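# Leinenhandtücher fusseln nach der zehnten Wäsche immer noch. Wer hat recht, meine Schwiegermutter oder das Etikett?

**kesselflicker34** schrieb:

Moin zusammen,

ich habe im Juni den Fehler gemacht, den halben Wäscheschrank auszumisten und durch Halbleinen zu ersetzen. Marke Zisgate, Geschirrtücher und ein paar große Tücher, alles nicht billig. Seitdem sehen unsere Weingläser aus, als hätte jemand eine Katze damit poliert.
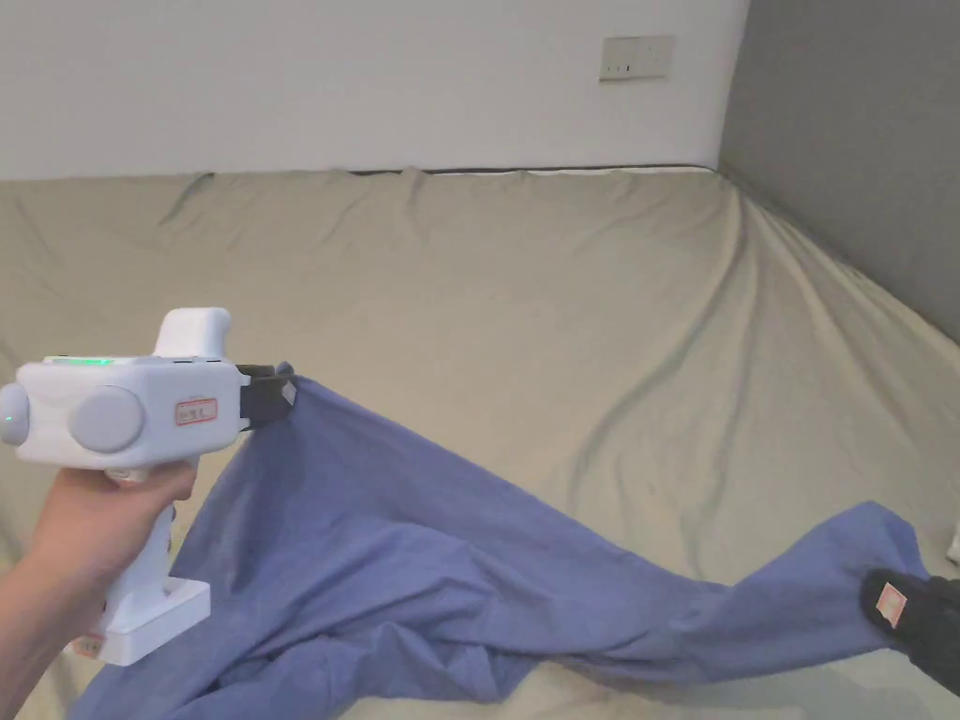 Das Etikett sagt 60 Grad, wenig Waschmittel, kein Weichspüler. Meine Schwiegermutter sagt Kochwäsche, und zwar mit einem Gesichtsausdruck, den man sonst von Zollbeamten kennt. Im Laden hieß es, nach drei Wäschen sei Ruhe. Ich bin jetzt bei zehn und die Ruhe ist eher auf meiner Seite, weil ich aufgegeben habe, darüber zu reden.

Maschine ist eine ältere Ivex, Frontlader, schleudert mit allem, was sie hat. Wasser ist bei uns hart, man könnte damit mauern. Trockner vorhanden, wird aber aus Geiz selten benutzt.

Was tun? Kochen, weiterwaschen, verschenken?

---

**Mangelware** schrieb:

Kochen. Schwiegermutter hat recht, tut mir leid.

Halbleinen hat in der Regel Baumwolle in der Kette und Leinen im Schuss. Was da fusselt, ist nach meiner Erfahrung vor allem die Baumwolle, und kurze Fasern kriegst du nur mit Bewegung und Wasser raus. Also Trommel halb voll, langes Programm, keine Kurzwäsche. Die Kurzprogramme sind für Leute, die ihre Wäsche nur erschrecken wollen.

---

**kesselflicker34** schrieb:

> Halbleinen hat in der Regel Baumwolle in der Kette

Das wusste ich nicht. Im Laden klang es, als hätte der Flachs persönlich unterschrieben.

Trommel war übrigens immer bis oben hin voll. Ich dachte, das sei sparsam.

---

**lauge_und_leid** schrieb:

Bitte nicht gleich kochen! Ich widerspreche Mangelware ungern, tue es aber seit Jahren regelmäßig.

Wenn auf dem Etikett 60 steht, dann läuft dir bei 95 das Zeug ein, und zwar schief. Ich habe hier ein Tischtuch, das war mal rechteckig. Heute passt es auf keinen Tisch, den ich je gesehen habe. Außerdem geht bei gefärbter Ware die Farbe mit. Weiße Tücher meinetwegen, bei allem anderen Finger weg.

Mein Vorschlag:

1. Über Nacht in kaltem Wasser einweichen, ohne alles.
2. Bei 60 waschen, halbe Trommel, etwas Enthärter.
3. Einmal in den Trockner, bis sie fast trocken sind, und danach das Flusensieb anschauen.

Punkt drei ist der entscheidende. Solange das Sieb voll ist, hat es keinen Sinn, Gläser damit abzutrocknen.

---

**Mangelware** schrieb:

Das Tischtuch hattest du schon beim Thema Rotweinflecken als Zeugen geladen. Und beim Thema Stärke.

Eingelaufen ist es, weil es vorher nie heiß gewaschen wurde. Leinen geht einmal ein und dann ist gut. Wer das beim Kauf nicht einrechnet, kauft zu klein.

---

**lauge_und_leid** schrieb:

Es ist ein gutes Tischtuch und es wird so lange aussagen, wie es nötig ist.

---

**V_VanLeeuwen** schrieb:

Hallo, ich lese sonst nur mit. Ich habe lange in einer Hotelwäscherei gearbeitet und heiße wirklich so, also Veerle Van Leeuwen, mir ist damals bei der Anmeldung nichts Lustiges eingefallen.

Bei uns wurden neue Gläsertücher vor dem ersten Einsatz immer mehrmals heiß gewaschen, und trotzdem hat die Bar geschimpft. Was wirklich einen Unterschied gemacht hat, waren zwei Dinge. Erstens: nie zusammen mit Frottee. Ein einziges Badetuch in der Trommel und man fängt von vorne an. Zweitens: die Tücher leicht feucht mangeln. Dadurch legen sich die Fasern, und ein glattes Tuch gibt weniger ab als ein knittriges. Das Bügeleisen tut es auch, ist aber langweiliger.

Zum Kochen: Weiß ja, bunt nein. Da haben also beide recht, was in diesem Forum vermutlich keinem hilft.

---

**kesselflicker34** schrieb:

Frottee.

Ich wasche seit Juni alles zusammen. Tücher, Waschlappen, den Bademantel. Der Bademantel ist ein sehr großzügiger Charakter, was Fusseln angeht.

---

**Mangelware** schrieb:

Damit wäre der Fall geschlossen, und ich hätte gern die Zeit zurück, in der ich über Kettfäden nachgedacht habe.

---

**Tante_Persenning** schrieb:

Ich werfe trotzdem noch was rein. Hat jemand mal Essig probiert? Ein guter Schuss ins Weichspülerfach, bei hartem Wasser sowieso. Meine Tücher sind damit viel griffiger geworden. Es riecht kurz nach Gurkensalat, das geht beim Trocknen weg.

---

**lauge_und_leid** schrieb:

Essig greift auf Dauer die Gummidichtungen an. Nimm Zitronensäure, aber nur kalt, sonst hast du Kalkablagerungen der dritten Art. Oder lass beides und dosiere das Waschmittel nach der Wasserhärte, dafür steht die Tabelle ja auf der Packung.

---

**Tante_Persenning** schrieb:

Meine Martens läuft seit Ewigkeiten mit Essig und die Dichtung ist noch die erste. Die Maschine ist vermutlich älter als manche hier im Forum.

---

**lauge_und_leid** schrieb:

Und mein Onkel hat geraucht und ist sehr alt geworden.

---

**Tante_Persenning** schrieb:

Na siehst du!

---

**halbe_trommel** schrieb:

Darf ich kurz grundsätzlich werden? Ich verstehe die ganze Leinenverehrung nicht. Für Gläser nehme ich ein Mikrofasertuch aus dem Drogeriemarkt, das fusselt nicht, kostet fast nichts und hat noch nie eine Schwiegermutter auf den Plan gerufen. Für Hände und Töpfe dann meinetwegen Omas Erbstücke.

---

**Mangelware** schrieb:

Mikrofaser zieht an der Haut wie ein Klettverschluss, und jede Wäsche spült dir Plastik in den Abfluss. Ich kriege schon beim Anfassen Gänsehaut. Dann lieber Fusseln, die sind wenigstens gewachsen.

---

**halbe_trommel** schrieb:

Das mit dem Plastik lasse ich gelten. Das mit der Gänsehaut halte ich für eine Charakterfrage.

---

**V_VanLeeuwen** schrieb:

Reinleinen wäre auch noch eine Möglichkeit. Teurer, am Anfang bretthart, aber bei Gläsern für mich unschlagbar. Ich habe zu Hause welche von Zidstead, die sind inzwischen so dünn, dass man die Zeitung durch sie lesen könnte, und sie trocknen immer noch besser als alles Neue. Zwei Stück reichen völlig, wenn man sie nur für Gläser nimmt und der Familie das auch mitteilt. Schriftlich, wenn es sein muss.

---

**kesselflicker34** schrieb:

Zwischenstand, es hat ein bisschen gedauert.

Die weißen Tücher habe ich gekocht, zweimal, ohne Bademantel. Die bunten nach der Methode von lauge_und_leid eingeweicht und bei 60 gewaschen, einmal Trockner. Das Flusensieb sah danach aus wie ein kleines Haustier, beim zweiten Durchgang war es deutlich weniger. Gebügelt habe ich auch. Ein Tuch. Dann kam Fußball.

Ergebnis: Weiße Tücher sind um etwa 10 Prozent geschrumpft und an den Gläsern ordentlich. Bunte sind so groß wie vorher und fusseln noch leicht. Das gebügelte ist das beste von allen, und ich hätte es lieber nicht herausgefunden.

Meine Schwiegermutter hat die weißen gegen das Licht gehalten und „na also“ gesagt. Die bunten hat sie nicht kommentiert, aber auf eine Art, die ich gehört habe.

---

**lauge_und_leid** schrieb:

Geschrumpft! Ich möchte, dass das hier für alle festgehalten wird.

---

**Mangelware** schrieb:

Und an den Gläsern ordentlich. Lies doch den Satz zu Ende.

---

**Tante_Persenning** schrieb:

Jetzt noch einen Schuss Essig und du bist durch.

---

**kesselflicker34** schrieb:

Essig ist heute Abend ins Fach gewandert, die Küche riecht wie angekündigt. Die Ivex hat bisher nicht protestiert. Falls die Dichtung aufgibt, mache ich einen neuen Faden auf, im Unterforum Reparatur.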